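Print this article | E-mail this article

4.2 The breakfast station

Of the 141 kitchen objects in the Temlow inventory, 14 claim to do the work of at least two others. Kinsella calls these "ambitious appliances", and we have kept the term because the alternatives were ruder. The combined breakfast unit is the most ambitious of them. It promises a whole meal from one plug, and asks in return for a stretch of counter that could have held a toaster, a kettle and somebody's elbows.

Our interest was in what gathers near such a machine once it has a table to itself. Households told us that everything needed for breakfast was "built in". Their tables disagreed - dishes collected at the front and sides, and the cook ended up working in the gaps (Figure 3). 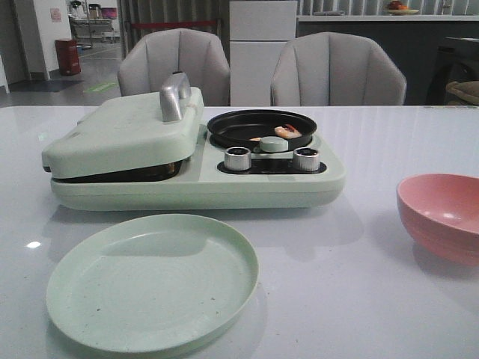 Figure 3. Breakfast unit with lidded section and round frying pan; plate in front, pink bowl to the right.

The plate matches the unit's mint green and the bowl makes no effort to. We coded such pairs as "partial sets", a category that Ó Dubhghaill proposed for 15 objects and which soon threatened to swallow the study. Food was recorded only by where it lay, in this case a few small pieces toward the right of the pan. Portion size was left out of the coding. So was appetite, although one coder asked for it twice.

Plates were scored as "staged" when they stood empty within reach of a pan holding food. Fahy's earlier scheme has no such code and files them under clutter - a judgment we think could only have been made after breakfast.

Print | E-mail | Back to top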